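4.2 Open-day deployment at Gornwood

The laboratory trials in Section 3 were run with the people who built the system standing next to it. We wanted to know what would happen with an audience, in a room we had not designed, and the Gornwood open day gave us a wonderful chance to find out. The demonstration took place on January 11, 2020, a Saturday, and ran from late morning until the building closed. Visitors came and went as they liked. Many stayed far longer than we had planned for, and several families came back in the afternoon with further requests for the arm.

The room was furnished as a living room. We kept the furniture along the walls and put the work surface in front of it, covered in black plastic sheeting. The sheeting was a deliberate choice. It wrinkles, it shines, and its highlights shift with every change in the light, all of which our earlier depth estimates handled badly (see Section 3.3). The Vatska planner had been tuned on a matte gray table, and we were eager to see how it would cope with something less polite.

Control ran on the Coson stack in the same configuration as in the laboratory, with one change: the speed limit near the work surface was lowered to half its usual value. The wrist camera view was shown to visitors on a laptop throughout the day. This turned out to be the most popular part of the whole demonstration. People who had watched the arm politely from a few steps away would see its own view on the laptop and immediately begin asking questions - how it judged distance, why it had stopped, what it would do if something rolled.

Figure 4 gives one such wrist view. At close range a single upright cylinder fills the height of the image, so neither end can be used to estimate its length or tilt. The sheeting at its base carries bright reflections, two of them distinctly blue. 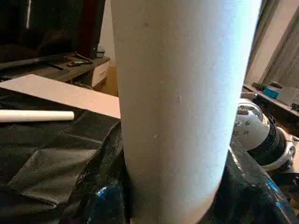 Figure 4. Wrist camera view during the Gornwood demonstration. The white cylinder divides the view, with a beige board and a slender white rod to its left and a section of robotic arm partly hidden behind it on the right.

4.3 Observations

Views of this kind are hard for the Osman segmenter, and they taught us a great deal. The segmenter was trained on 2000 labeled images in which almost every object was visible from end to end. With both ends missing, it has to work from the two long sides alone. The shaded left side of the cylinder is a soft gray, while the right side catches strong light and goes pale and bluish, so the two edges differ in contrast. Perspective adds a second difficulty: the sides spread apart toward the top of the image, and a model that expects parallel edges will read that as a tapered object.

We had not corrected for either effect before the open day. Over the following weeks we added 1000 close-range crops to the training set and replaced the parallel-edge assumption with a simple perspective term. The complete set of wrist images kept from the day comes to 3904, and we used it only for evaluation. Results are reported in Section 5, together with the repeat session held in March.

A second observation concerns reflections. Small bright patches on black plastic were sometimes proposed as separate objects, particularly the colored ones. Our filter now asks whether a patch keeps its position on the surface when the wrist moves. A real object does, and a highlight generally slides. The test is cheap, it needs only 2 views, and we were delighted by how naturally it fit into the existing approach motion.

The visitors themselves deserve a paragraph. One child asked why the robot did not simply back up and look again, and after a short silence on our side we agreed that it should. A retreat step, triggered when an object touches both the top and bottom borders of the wrist view, is now part of the planner and is described in Section 4.4. We would gladly run every future evaluation with at least one session of this kind - the questions were direct, and they pointed straight at assumptions we had stopped noticing.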